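**Idach** is a software package for planning and controlling the movements of two robot arms that work on the same object. It is mainly used for the assembly and disassembly of light household articles such as stools, drying racks and stands, where one arm must keep a part still while the other arm turns, pulls or pushes something attached to it. The first version was written by Blandine Marchal and Kekeli Dramani at the Kerkham workshop. The name has no meaning in any language known to the authors; it was the name of a folder on Dramani's computer.

## Background

Before Idach, the group at Kerkham used two separate programs, one for each arm. The programs sent each other short messages ("ready", "closed", "released"), and each one planned its path alone. This worked for picking up boxes, but it was not suitable when both grippers held the same rigid part. A small error in one arm was then felt as a force by the other arm, which tried to correct it, and the two arms began to pull against each other. Marchal described this problem in an internal note in May and proposed that the two arms be treated as a single mechanism whenever they are connected through an object.

## Structure

The package is divided into a planner, a controller and a grasp library, with a small viewer for looking at recorded runs.

### Planner

The planner receives a rough model of the object and a list of steps. For every step it decides which arm is the *holder* and which is the *worker*. The roles may change between steps but not during one. If the planner can't find a path for both arms, it first tries to exchange the roles, and only after this does it ask for the object to be placed differently. It makes up to 8 attempts before it stops with an error.

### Controller

The controller runs on one computer for both arms. The holder is controlled with high stiffness and the worker with low stiffness, so that a position error is absorbed mostly on the worker's side. During screwing movements the worker is allowed to move freely along the axis of the thread. The amount of this freedom is set in the step file by the value `slide`, which many new users forget to change.

In version 2 the controller was rewritten by Napaporn Thepsuriya. The older one kept the gripper force constant, and hollow tubes were sometimes deformed by it. The newer controller begins with a small force and increases it when slip is detected.

### Grasp library

A grasp is stored as a position relative to a feature of the part, for example an edge, a tube or a rib. It is not stored relative to the whole part. A grasp that was recorded on one tube can therefore be used on another tube of similar diameter. The library that is delivered with the package contains 997 recorded grasps. Most of them were made by Usha Kandasamy, who also wrote the rules for naming them.

## Perception

Idach has no perception of its own. It expects to receive the position of the object from another program, and a connection to the Frimpong tracker is included. White and glossy parts are difficult for this tracker, especially when they lie on a light floor. The manual recommends a dark and matt covering under the work. It also recommends that the covering is pulled flat before each run, but in practice the folds have little effect, and the recommendation will probably be removed.

## Use on large parts

Parts that are too large for a table are handled on the floor. The arms must then reach downwards, and the elbows can come close to each other. For this case the planner has a floor mode, which forbids the crossing of the forearms and gives preference to grasps on upper edges and raised tubes. The mode was tested at Olwood with stands that have plastic bases and tubular legs. Kekeli Tsikata, who prepared the tests, reported that the cables of the grippers needed more attention than the arms. The planner does not know where the cables are.

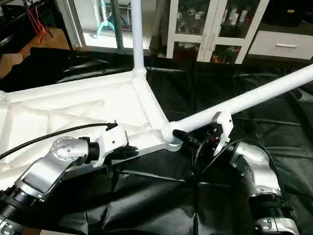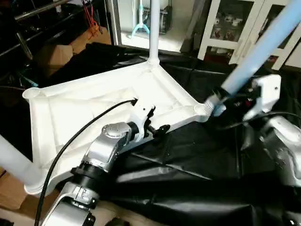
*Page last changed: November 15, 2021*

## Known limitations

- Soft objects, such as cloth or rope, are not supported.
- The controller does not detect a crossed thread. It sees only that the resistance is higher than expected, and it stops.
- If the connection to the tracker is lost while both grippers are closed, they remain closed. They have to be opened by hand from the viewer.
- Step files from version 1 must be converted. The converter leaves out comments.

## See also

- Frimpong tracker
- Holder and worker roles
- Step file format
- List of grasp names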